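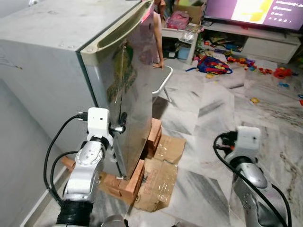 What was the purpose of the open day reported on in this document?

The open day was held to let the funder's representatives, partner organizations and local households see the two-armed household robot at its present stage of development, and to collect their comments before the second phase of spending is approved.

Progress Report to the Antoniadis Fund
Home Assistance Robotics Project, Eltmont
Submitted by Filippos Psarras, Project Lead
Friday, March 27, 2020

1. Background

The Antoniadis Fund awarded the project its first-phase grant last October. Under the terms of the award, the project must report on each public demonstration and must list any change to the work plan that results from it. The present report covers the Eltmont open day, which was held in February and is listed in the work plan as Milestone 3.

The project is carried out by Graltell, which is responsible for the arms, grippers and control software, and by Narkemik, which is responsible for visitor safety, training of operators and the household survey. Both partners have reviewed this report.

2. Format of the Open Day

Visitors were received in groups and attended a short talk, a live demonstration and a discussion. A total of 60 visitors attended over the course of the day. They included occupational therapists, staff from two residential care providers, family members of people with limited hand strength, and students from the technical college.

The demonstrations took place in ordinary living space. The work plan had proposed a test kitchen at the Graltell offices, but the partners agreed in January that a furnished home would give a fairer account of the robot's abilities. Furniture and household items were left where the residents keep them. The Fund was informed of this change at the time, and it had no effect on the budget.

3. Tasks Demonstrated

The main task was the opening and closing of a small refrigerator. One arm takes hold of the edge of the door while the other is kept clear in open space. The refrigerator is a mini model with a stainless-steel door and a recessed handle along the top, and it stands on bricks. The gripper holds the door by its vertical edge, so the handle is not needed for this part of the movement.

Refrigerator doors were chosen because respondents to the household survey named them more often than any other fixture. The survey received 165 completed replies. Many respondents described the first pull against the door seal as the hardest part, particularly for people who use a walker or who have arthritis.

Two further tasks were shown: picking up a plastic cup from a low table, and handing a folded towel to a seated person. Both were carried over from the previous milestone at the request of the Fund.

4. Results

The door task was attempted in every session. In most sessions the robot completed the full sequence without help from the operator. In the remaining sessions the operator stopped the robot and repositioned the base, after which the task was repeated. The most common cause was a poor approach angle, which left the gripper too far from the door edge to close on it.

Reflective surfaces remain a difficulty. A polished steel door gives back the colors of the room and can mislead the software that estimates where the door ends. Graltell has collected 716 recorded door openings to date, on painted and on steel doors, and will use them to improve this estimate. The work plan calls for further recordings in homes with different floor surfaces and lighting.

No injuries or damage to property occurred. The emergency stop was tested before each group entered and worked on every test.

5. Comments from Visitors

Visitors were invited to complete a comment form. The points raised most often are given below in summary.

Speed. Several visitors found the movement slow. Care staff were less concerned and said that a slow, steady motion would be easier for residents to accept.

Cables. A number of visitors asked whether the cables along the arms could catch on furniture or on clothing. Graltell is preparing a design for a fabric sleeve and will present it with the next report.

Items on the floor. Parents and grandparents asked how the robot would manage in a home where toys are left out. At present the operator plans a path for the base before the task begins. Detection of small objects on the floor is scheduled for the second phase.

Noise. Opinions were divided, and no change is proposed.

6. Budget

Spending on the open day was within the approved amount. The printing line was underspent by 400 dollars because the program was sent to most visitors by email. The partners ask permission to move this sum to the equipment line, where it would be used for replacement gripper pads.

7. Changes to the Work Plan

The partners request the following changes:

Door tests with steel and other reflective surfaces to be moved ahead of the drawer tests.

The cable sleeve to be added as a deliverable for Graltell.

Operator training at Narkemik to include a half-day session on positioning the base before a door task.

The second open day, planned for early summer, to be postponed until public gatherings are again permitted. Laboratory work that can be done remotely, including the labeling of recordings, will continue in the meantime.

8. Next Report

The next report will cover the results of the reflective surface tests and the cable sleeve design. Written questions on the present report may be sent to the project office in Eltmont, and replies will be copied to both partners.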